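Speaker notes, Liesl Rainer
Plandus evening talks, 30/07/2022
Title: Keeping a small archive alive
Time: 20 minutes, then questions

Opening

Good evening and thank you for the invitation. Say thanks to Cyrill Koller for the room and the projector.

I begin with the box from my aunt's house in Kukum. It had letters, receipts from the mill, and a school register with no cover. My family wanted to throw it away. I took it home on the train and I did not know what to do with it. That was seven years ago. (Do not tell the long story of the train. Last time it took five minutes.)

Today the archive has 1058 entries in the list. It is still small. Two people work on it, Silvan Thaler and I, mostly in the evenings.

Part one: before you sort anything

Slow down here. This is the part people ask me about later.

When you open an old box, you want to make nice piles immediately. All letters together, all bills together. Please wait. The order in which the papers were kept also tells you something. My aunt kept a bill for roof tiles between two letters from her brother. Only when I read the letters did I understand that he had paid for the roof. If I had moved the bill to the pile of bills, I would have lost this.

So first I write down the order with pencil, one line for each item. Then I can think about folders.

Prepare the place where you work. A clean table, dry hands, no coffee. I do not use cotton gloves for paper, because I feel the edges less and tear them more easily. For photographs I do use gloves.

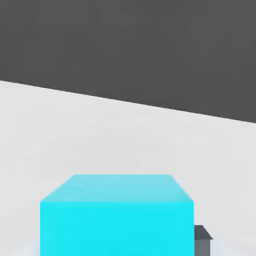 Metal clips and rubber bands should come off at the beginning. Rust goes through the paper and the old rubber sticks to it. If a clip does not want to move, leave it and ask somebody with more experience. I lost the corner of one letter in this way and I am still a little angry with myself.

Part two: names and numbers

Every item gets a number, and the number never changes. Read this sentence twice.

In the first year I made numbers with a meaning inside, for example L for letter and then the decade. It looked very clever. Then Riku Okabe asked me what I do with a letter written on the back of a bill. I had no answer. Now we count simply from one upward, and the meaning is in the list.

Mention Valentin Auer and the Ammann papers: some 800 sheets, numbered again after a move, and the old list was thrown away. He needed the whole winter to match them.

Part three: who may read it

Speak carefully here, there may be families from the valley in the room.

Letters have two sides. The person who wrote them maybe has grandchildren who never heard of us. We ask before we show a letter in public, and when we get no reply we wait. In November we had a small evening of reading in Zandeo, and we took out two letters for this reason. The evening was good also without them.

Closing

Pass around the school register (the copy). Tell them they can bring one item after the talk and I will look at it with them. I give no prices and I do not say if something is valuable.

Water is behind the desk. Leave the key with Cyrill.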